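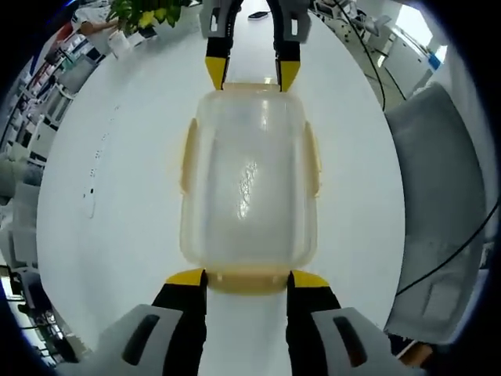
연구노트 > 조작 학습 > 회의록
검색어를 입력하세요 검색

Usia 과제 정기 회의록 (3월)
시각: 오후 2시
안건: 핸드헬드 그리퍼 시연 데이터 정제 기준, 투명 용기 파지 결과, 다음 수집 조건

1. 전 회의 조치 사항 확인
- 시간 동기 보정 스크립트를 Tuvlow 저장소에 병합함. 두 그리퍼의 기록 시작 시점을 첫 프레임이 아닌 공통 시계 기준으로 맞추도록 수정하였음.
- 어안 렌즈 왜곡 계수 재추정 완료. 화면 주변부의 재투영 오차가 중심부보다 큰 경향은 남아 있음. 학습 입력은 왜곡 보정 없이 원본 그대로 사용하기로 한 기존 결정을 유지함.
- Hrynyshyn 형식 변환기의 그리퍼 폭 단위 오류(mm와 m 혼용) 수정됨. 수정 전에 변환한 묶음은 모두 다시 변환함.

2. 데이터 정제 결과
- 보유 시연은 2988건. 이 중 185건을 궤적 추정 실패로 제외함.
- 제외분은 흰 상판이 시야 대부분을 차지하는 구간에 몰려 있음. 특징점 부족이 원인으로 추정되나 조명 반사의 영향과 분리하지 못함.
- 제외 기준을 연속 추적 손실 길이로 할지, 전체 손실 비율로 할지 논의함. 짧은 손실이 여러 번 나타나는 시연은 보간 후에도 손목 자세가 튀는 사례가 있어 두 기준을 병용하기로 함.
- 한쪽 그리퍼만 추적에 실패한 시연은 양손 학습에서 제외하되, 한 손 정책의 사전 학습용으로 별도 보관함.

3. 투명 용기 양단 파지
- 긴 변 방향으로 양 끝을 잡는 조건에서는 두 그리퍼의 상대 자세를 입력에 넣은 정책이 절대 자세만 쓴 정책보다 안정적이었음. 평가 횟수가 적어 수치는 보고하지 않음.
- 본체가 투명하여 깊이 추정값을 신뢰하기 어려움. 잠금 클립과 테두리처럼 색이 있는 부분이 위치 단서로 쓰이는지 확인하기 위해 해당 영역을 가린 비교 실험을 추가함.
- 용기 색과 손가락 끝 색이 모두 노란 계열일 때 접촉 시점 판정이 늦어지는 경우가 보고됨. 접촉 라벨은 색 분할 대신 그리퍼 폭 변화율로 산출함.
- 내려놓기 단계에서 두 그리퍼의 개방 시점이 어긋나면 용기가 회전함. 개방 명령을 하나의 행동 차원으로 묶는 안과 현행 분리안을 같은 데이터로 비교할 것. 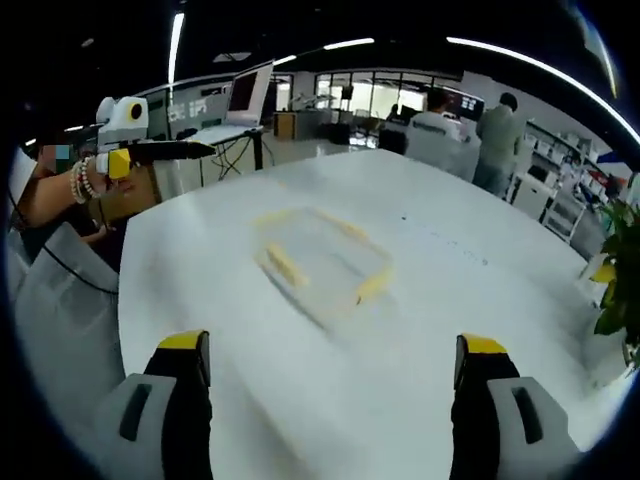 상대 자세는 어느 좌표계를 기준으로 계산하는가?
왼쪽 그리퍼의 현재 좌표계를 기준으로 오른쪽 그리퍼의 자세를 표현한다. 두 궤적을 먼저 공통 지도에 정합한 뒤 변환하며, 정합 오차가 임계값을 넘는 시연은 사용하지 않는다.

4. 다음 수집 조건
- 용기 초기 방향을 90도 돌린 조건을 추가함. 현재 데이터는 세로 배치에 치우쳐 있음.
- 용기 종류는 6종으로 한정하고, 뚜껑 유무를 메타데이터에 기록함.
- 배경에 사람이 움직이는 시연도 제외하지 않음. 다만 추적 품질 지표를 따로 집계함.
- 상판에 무늬 시트를 까는 안은 보류. 추적에는 유리하나 평가 환경과 시각 조건이 달라짐.

5. 기타
- Clerkine 서버의 저장 공간 부족으로 원본 영상과 변환본을 분리 보관함. 변환본은 재생성이 가능하므로 백업 대상에서 뺌.
- 가림 비교 실험의 학습 설정은 기존 기준 모델과 동일하게 두고, 난수 초기값만 달리하여 반복함.

미결: 추적 손실 비율의 임계값, 개방 명령 통합 여부. 차기 회의에서 재논의.

분류: 회의록 | 양손 조작 | 모방 학습 | 데이터 품질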